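Troseo Opens Second Round of Brick-Handling Recordings for Two-Arm System

Company will add 2000 demonstrations to its Tetumia training set

Troseo has begun a new round of recordings for Tetumia, its learning system for two-armed tabletop robots. The work uses plastic toy bricks, which are cheap, easy to replace and hard enough to grip well that small errors show up quickly.

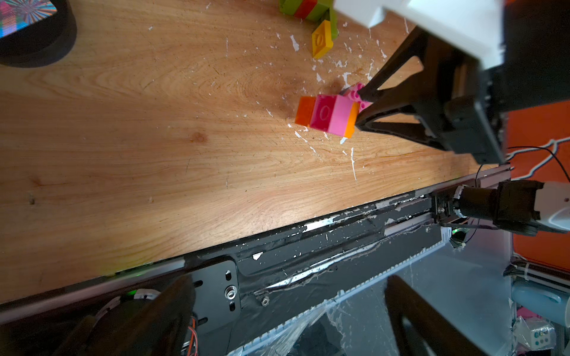 ISTBY, August - The first round of the Tetumia collection closed with 490 accepted demonstrations, all recorded at Troseo's workshop in Istby. The second round is planned to add 2000 more and will run through the winter. Each demonstration lasts up to 60 seconds and covers one short job, such as picking up a brick, stacking two bricks or pulling a stack apart.

An operator guides both arms by hand controls while the system stores the camera views and the position of every joint. A reviewer then watches the recording and marks it as accepted, repeated or dropped. Failed grasps are kept in a separate set - they are used later to teach the system when to let go and try again.

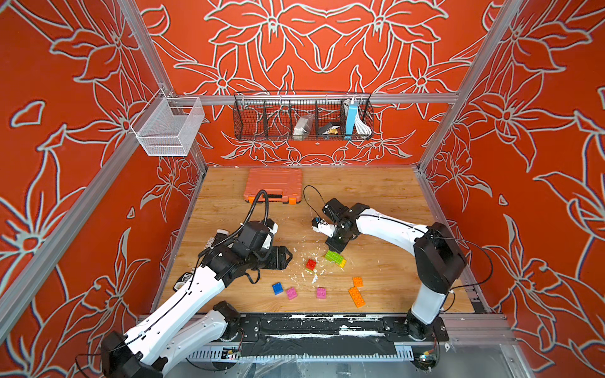
Tetumia learns from variety in starting layouts more than from long recordings. In the first round, operators put the bricks back in nearly the same places, and the trained system did poorly when a brick was moved a short way. Layouts are now spread across the middle of the table, with red, blue, pink, orange and green bricks at different angles and a closed orange case left lying behind them. The system has to work out which objects belong to the job.

Hayashi, which supplies the review software, has added a tool that flags layouts too close to earlier ones. Operators get the warning before they start recording, and a full session at one station now takes six hours including review.
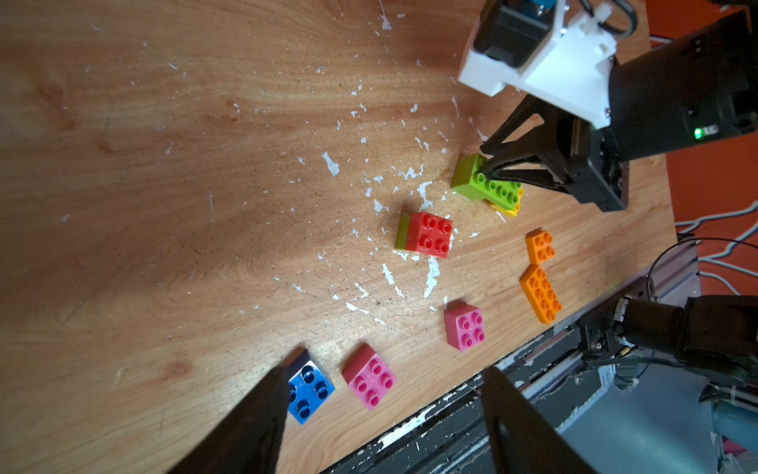 Will the recordings be available to outside groups?
Troseo plans to release the accepted demonstrations to research groups under a free license once the second round has been reviewed. The failed grasps will stay in-house for now.

About Troseo
Troseo develops learning software for small robot workstations. The company is based in Istby.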